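Workshop notebook, March, Thursday, started 8:40 a.m.

Sorting day! Coffee first, then the counter by the sink, which has been collecting the week's packaging.

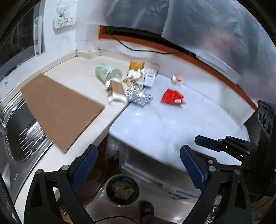 I've been looking forward to this more than is reasonable. Last month's sort was all clean stuff out of the Vilside delivery, every piece flat and dry and polite, and it taught us very little about what people really throw out. Today is kitchen waste as it comes. Crushed, crumpled, bits stuck inside other bits. Much better.

Question for the day, same as on the whiteboard: if you weigh a mixed pile by material, how far off is your guess from the scale? I guess first, write it down in pen, then weigh. No erasing (Sheila, I am looking at your page from February).

Setup notes. Small scale, the Dogar one, on the bench by the window. It wandered again when the heater kicked in, so I turned the heater off and let it sit. Checked it with the 500 g weight and it read 500, then checked again after lunch and it still read 500. Happy with that. Tubs tared and labeled: paper and card, clear plastic, colored plastic, wrappers, don't know.

The cardboard sheet. Too big for the tub so I folded it and stood it on the scale with the tub off. My guess was 200. It came in at 344 g! I was miles out. Big flat card fools me every single time because it feels like nothing in the hand when you hold it by the middle. Try holding it at one corner and you get a much more honest idea. I'd like everybody to have a go at this one before it goes in the bale, so I've put it behind the door with DO NOT BALE on it in marker.

Small brown and white piece of packaging. Card tub. The brown face is easy, the white ends I had to stop and think about. Tore a strip off one end and it tore with a soft furry edge all along, so I'm calling it paper and leaving it with the card. If there had been a film on it I'd expect it to stretch a bit before it went. Strip is taped on the facing page.

Clear bottle, crushed. Clear plastic, no argument. I do love a crushed bottle. You get all those ridges catching the light and it takes up so little of the tub. Did the thing where you try to get it back into shape (hold the neck, blow) and it came most of the way and then popped back with a bang that made me jump. Worth asking whether we want bottles crushed before or after they come to us. Before is kinder on storage, but it's harder to rinse anything out once the sides are pinched together. I'd vote for rinse, then crush, then cap back on. Open to being argued out of it.

Pale green cup. This is the one I want to talk about! It's see-through enough that you want to drop it in with the clear, and then you hold it up next to the bottle and it plainly isn't clear at all. By our own labels it goes in colored. But the tint is so light that I put it in clear, took it out, put it in colored, and then stood there. Looked all over it for a mark and couldn't find one I trusted. It's in the don't know tub with a sticky note. We need a rule for faint tints, and I'd like the rule to be something you can do with your eyes at arm's length. Suggestion: lay the thing on a sheet of white paper. If the paper changes color underneath, it's colored. I tried it with the cup and the paper did go a little green, so under my own rule it would be colored. Somebody please try to break this.

White crumpled heap. Pulled it apart over the tub. It's all light stuff and it went everywhere when the door opened, so next time weigh the heap as a lump first and pull it apart second. Obvious in hindsight.

Wrappers. The mustard yellow one, the red one, the little white and orange one. I'm so fond of wrappers as a category. They weigh next to nothing, they are loud, they refuse to lie flat, and every one of them behaves differently when you scrunch it. Scrunch test: squeeze in the fist, let go, watch. The red one sprang open a bit and then held its folds. The yellow one relaxed slowly, you could hear it ticking on the bench for a while afterward. The white and orange one is so small I could hardly tell. Into the tub together, and the needle on the old kitchen scale didn't even bother to move, so this is a Dogar job only.

Pale box with gray marks. Flattened it along the glued seam and into the card tub. The seam opened clean with a thumbnail. Lovely box.

Total for the card tub without the big sheet: 293 g, and that includes the leftovers from Tuesday that were already bagged up and waiting. I should have tared for those and didn't. So the figure is good for the bale log and no good at all for the guessing chart. I've put a line through it on the chart and written why in the margin.

Things that went well: guessing in pen. Doing the card first and getting it out of the way. Big bowl of warm soapy water ready before starting.

Things to fix: the tint rule, see above. The labels on the tubs come off when they get wet, so I want to try the Cisow tape, and if that fails just write on the plastic. Also the lid for the wrappers tub is missing. It was on the shelf by the paint.

Sheila Clegg came by at 4 and guessed 350 for the big sheet, straight off, one hand, corner hold. Six grams out! She says it's from years of carrying display boards at Drustholm. I've written her guess on the chart in green and mine next to it in very small writing.

Next time: same again with a fresh pile, and two people guessing without seeing each other's numbers. I'd also like to try a round where we only get to look and not touch, then guess again after lifting, and see how much the lifting helps. My bet is that it makes me worse on card and better on bottles.

Need before then: more sticky notes, tape, a lid.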